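How to sort out a box of old plugs and leads

Tip everything onto a table and untangle it first. Make sure nothing is connected to the mains. 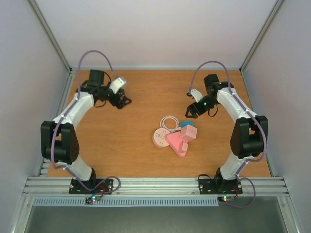 Coil each cable loosely and fasten it with a strip of tape. Don't wind it tight, as the wire can break inside. Put sockets and adaptors in a separate pile and check each one for cracks, scorch marks or bent pins. Anything damaged goes to the recycling point. Label the rest and store it somewhere dry. Allow 22 minutes for a shoebox.

Märta Eklund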